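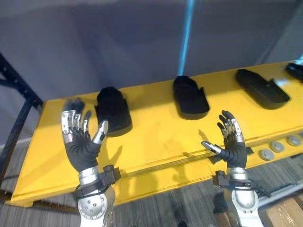
Friday

Up at ten to six to catch the early bus to Somdale. Dark still, and a wet sort of cold that gets in at the cuffs. I had packed the bag last night but took it all out again to check for the library ticket, which was in my coat the whole time. The bus was on time for once. I sat upstairs at the front and ate a banana and tried to read Murray's notes on the mill leat, but the road over Vustmont is too bendy for reading and I gave up at the second cattle grid.

The record office opens at half past nine. I was there at quarter past and stood under the porch with a man who had come about his great-grandfather's bankruptcy. He told me most of it. Inside by twenty-five to, locker, pencil, clear bag. Tassanee Saengthong was on the desk and had the parish boxes ready, including the one I was told in the summer could not be found. It had been put back under Calado, the estate, instead of under the village. She did not make anything of it and neither did I.

Spent the morning on the vestry book. The clerk up to the middle of it has a lovely clear hand and then somebody else takes over and it is like reading a hedge. I have the bridge now, though. They first agreed to repair it, then put it off, then put it off again, and then there is an entry with a payment to a mason for stone and lime and carriage. No sum for the labour. I have copied it out twice, once as it is spelled and once in plain English, and left a gap for the word I can't make out, which is either "parapet" or "part yet". It matters a bit. If it is parapet then they rebuilt the top, and the join Murray found on the upstream side makes sense. If it is part yet then it means nothing much.

Lunch on the bench by the war memorial as it had stopped raining. Cheese and pickle. I had meant to go to the café but it was full of people having a birthday.

In the afternoon I went through the loose papers. Mostly receipts for coal and a long quarrel about a gate. There was a letter from a woman asking the overseers for shoes for two of her children, very short, and on the back someone had written "allowed" and nothing else. I copied that out as well although it is no use for the booklet. I would like to get it in somewhere. Perhaps at the end of the chapter on the poor rate, if Laurinda will let me have another half page.

That brings me to the booklet, which I have been avoiding writing about. Laurinda Matos rang on Tuesday evening with the printer's price. For 50 copies it is hardly worth doing, and for more than that we need somewhere to put them. She thinks the church and the shop would take a few each and the rest could go in her spare room. The cost with the map folded in is £1,130, and without the map it is £900. I think we must have the map. Half the chapters say "see map". Murray Merrick says people can use their phones, but you can't find the old sheepwash on a phone, or the Calado boundary stones, and those are what people ask about. We will have to talk it over. He is coming on Sunday after chapel — I must remember to get the second key back off him while he is here.

The other thing is the length. I was told up to 2,000 words for the water chapter and it is well over that, even with the flood taken out. I could cut the part on the two millers, except that it is the only part my sister liked. I could cut the names of the ponds. I read it through on the bus home, the straight stretch, and crossed out one sentence, then put it back.

Got in just before five. House freezing. The boiler had gone off again and I had to hold the button in for a good minute with my thumb before it caught. Must ring Henrique Cordeiro about it on Monday. He looked at it in the spring and said it would see out another winter, and it is only November. Wore my coat to cook. Leek and potato soup, the last of the leeks from the short row. They have rust on them but it washes off or you don't taste it. There is enough for tomorrow.

After supper I typed up the vestry entries while I could still remember which squiggle was which. It took longer than I thought, partly because I kept looking things up. A "perch" of walling is not the same everywhere, and I had been using the wrong one. That means the bit about the pound wall is out as well and wants doing again. Not difficult, only dull.

Lourenço Quintela phoned at eight about the walk. He wants to start from Grirum this time instead of the chapel car park, and go along the river and up by the quarry. It is prettier but there are three stiles and I don't know how his father's knee will be. I said I would go and look at the path first, tomorrow if it is dry. The footbridge by the alders was slippery last time and there was a board going at the far end. If it hasn't been mended we shall have to go round by the lane, and then we may as well have started from the chapel.

Things to do: library books, stamps, bulb for the landing, ask Tassanee whether I can have a copy made of the page with the mason on it. Write to the man at the estate office again. Find the other glove.

Rain has started up again. Bed at ten, with the notes on the leat, which I still haven't read.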